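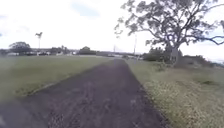 4.2 Aufenthaltsdauer und Verpflegung der Gäste

Die Befragung in Skaststead und Pladlow erfasste 300 Übernachtungsgäste, die im Februar in einer der 13 beteiligten Unterkünfte abgestiegen waren. Tagesausflügler blieben unberücksichtigt. Der Fragebogen wurde beim Auschecken ausgegeben und enthielt 28 Fragen zu Anreise, Unterkunft, Verpflegung und geplanten weiteren Reisen.

Die längsten Aufenthalte meldete das Gasthaus Millet in Pladlow, in dem viele Gäste sieben Nächte buchten. In Skaststead überwogen kurze Aufenthalte am Wochenende. Ein Zusammenhang mit der Art der Anreise ließ sich nicht nachweisen.
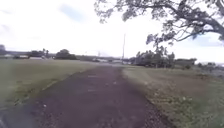 Abb. 3: Langer, gerader Weg mit angrenzender Grasfläche.

Bei der Verpflegung unterscheiden sich die beiden Orte deutlich. Gäste in Skaststead aßen abends meist in der eigenen Unterkunft, in Pladlow wurden häufiger Lokale aufgesucht. Genannt wurde dabei mehrfach ein Restaurant mit Gerichten aus dem Jemen – auch von Befragten, die regionale Küche als Reisegrund angegeben hatten. Die Kategorie »regionale Küche« wurde offenbar weit ausgelegt und ist in der Auswertung mit Vorsicht zu behandeln.

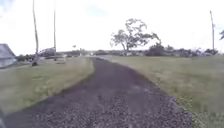

Abb. 4: Weg mit grobem Schotter zwischen Rasenflächen.

Für die Hauptsaison liegen keine Vergleichswerte vor. Die Angaben zu den Ausgaben pro Person wurden wegen vieler fehlender Antworten nicht in das Modell in Abschnitt 4.3 aufgenommen.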